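Drestska Workshop, Ondia Building
Bench and small parts inspection: checklist with comments
Area: assembly room, sorting bench
Period: July
Status key: S = satisfactory, A = attention needed, N/A = not applicable

Scope

The checklist covers the sorting bench, the loose fixings kept on it, the trays that hold them and the floor within reach of the operator. Wall racking and bulk storage are recorded on a separate sheet. Comments are written against the item number and stay open until signed off at the following inspection.

1. Access and floor

1.1 Walkway to bench clear for its full width. S
1.2 Floor free of dropped fixings. A
Comment: Two screws recovered from beneath the bench on the operator side. Sweep at the end of each shift with the magnetic broom, then with a soft brush. The magnetic broom will not lift the gold-coloured pins.
1.3 Anti-fatigue mat flat, corners not lifting. S
1.4 Stool castors and height adjustment. S
1.5 Waste bin emptied, no fixings in general waste. S

2. Bench structure

2.1 Edge rails secure, no movement under hand pressure. S
2.2 Rail end caps fitted. A
Comment: One cap missing at the back. Exposed end deburred at the time of inspection. Replacement cap on order from Velent.
2.3 Wood strips free of splinters and raised grain. S
Comment: Light sanding carried out at the front edge after the last report. No further action.
2.4 Work surface flat, no cuts deep enough to trap a pin. S
2.5 Bench height 94 cm at the front edge, checked at both ends. S

3. Trays and loose parts

Trays are to be kept one type of part to a tray, with no part projecting above the rim. Anything found on the open surface is to be treated as unsorted until it has been gauged, even where the type appears obvious. 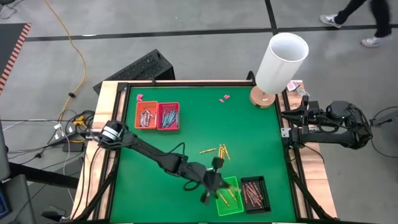
Sorting bench, green surface, with screw trays at top left and the green and black trays at the bottom.

3.1 Screws contained in trays. S
Comment: Orange and red trays both in use for screws, side by side. The red tray has its screws lying lengthwise, and the same practice is recommended for the orange tray, where they are in a loose pile.
3.2 Pins contained in trays. A
Comment: Several gold-coloured pins in the green tray, but a small cluster and one single pin are out on the surface near the middle. Gauge and return. Pins are easily carried off the bench on a sleeve.
3.3 Rods contained in tray. S
Comment: Copper-coloured rods in the black mesh-sided tray, lying roughly parallel. Check the mesh for broken strands monthly.
3.4 Small pink pieces. A
Comment: On the open surface in the upper part of the bench, with no tray allocated. Allocate one and add it to the bench plan.
3.5 Tray rims and corners free of cracks. S
3.6 Tray labels present and legible. A
Comment: Label positions differ from the bench plan. Reissue the plan as one sheet and withdraw the earlier copies.

4. Items not part of the task

4.1 Bench free of personal and unrelated items. A
Comment: A small packaged item, pink and white, is on the wood rail at the upper right. Remove to locker.
4.2 Tall items stable and away from the working area. A
Comment: White cylindrical shade on a round light-wood base, standing on the green surface at the upper right corner. Open at the top, so small parts could drop inside. Relocate, or turn out and check at each shift change.
4.3 Food and drink absent from the room. S

5. Lighting and electrical

5.1 General lighting even across the bench. S
5.2 Sockets and leads undamaged, inspection labels in date. S
Comment: 16 leads examined in the room, all passed.
5.3 Cable runs clear of the stool and walkway. S

6. Stock and records

6.1 Issue sheet agrees with the count at close of shift. A
Comment: Sheet shows 74 pins issued, 22 signed back. The remainder to be reconciled before the next batch is released.
6.2 Chung gauge present, in its case, calibration label in date. S
6.3 Previous actions closed. A
Comment: Item 2.2 carried forward.

Actions to be completed before the next inspection: 1.2, 2.2, 3.2, 3.4, 3.6, 4.1, 4.2, 6.1. Items 3.2 and 6.1 take priority and should be closed together. Return the completed sheet to the assembly room folder by 16:00.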